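Minutes – Contact-Rich Assembly Working Group, Parnonach Lab
Meeting held in March, started 2:00 p.m.
Present: Rocío Bravo (chair), Uchenna Haruna (minutes), bench team
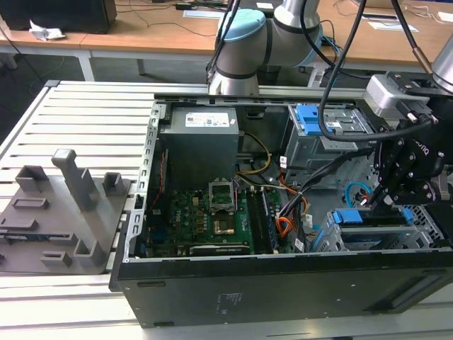
Fig. 1. Desktop tower workcell, side panel off, CPU socket open.

1. Minutes of previous meeting
Accepted with one correction: the sampling window in item 4 should read 8 ms.

2. Results, socket and drive bay tasks
Haruna presented the comparison between the baseline policy (Hukeo) and the version with the force-residual term (Zosport). Both were trained on the same 228 demonstrations. Evaluation used 34 trials per policy, with the tower shifted between trials within the usual placement tolerance. Zosport had fewer aborted insertions in the drive bay. On the CPU socket the two policies could not be separated.

Bravo asked whether the drive bay gain came from the residual term or from the slower approach speed introduced at the same time. Haruna confirmed that both were changed in the same build. The result is therefore not attributable to the residual term until the speeds are matched. Agreed to hold the drive bay figures out of the draft.

3. Workspace layout
The tower stays on its side on the slotted platform, interior facing up, with the fixture plate to the left. Moving the plate closer to the case was discussed. Bravo objected that this changes the reach for every recorded demonstration and would split the data set. No change for now.

Cable contact near the drive cage was raised again. Contact between the gripper cable and the cage shows up in the wrist force signal as a slow offset, and the current filter does not remove it. Two options – reroute the cable, or estimate the offset before each approach and subtract it. The second will be tried first, as it needs no new calibration.

4. Labeling of failures
The present scheme has a single label for failed insertion. Haruna proposed splitting it into "missed" (no contact with the target) and "jammed" (contact, no seating). Agreed. Existing trials to be relabeled from the force logs, with video used only where the log is unclear. Uchida scripts to be updated before relabeling starts.

5. Draft
Method section is complete except for the offset estimate. Bravo wants the socket result reported as a null result in the main text and not moved to the appendix. Agreed.

Actions
Haruna – rerun drive bay trials, matched approach speed, 34 per policy
Haruna – update Uchida label scripts
Bravo – offset estimate, first version on the bench
Bravo – revise section 2 of the draft

Meeting closed 3:10 p.m.

Last updated: March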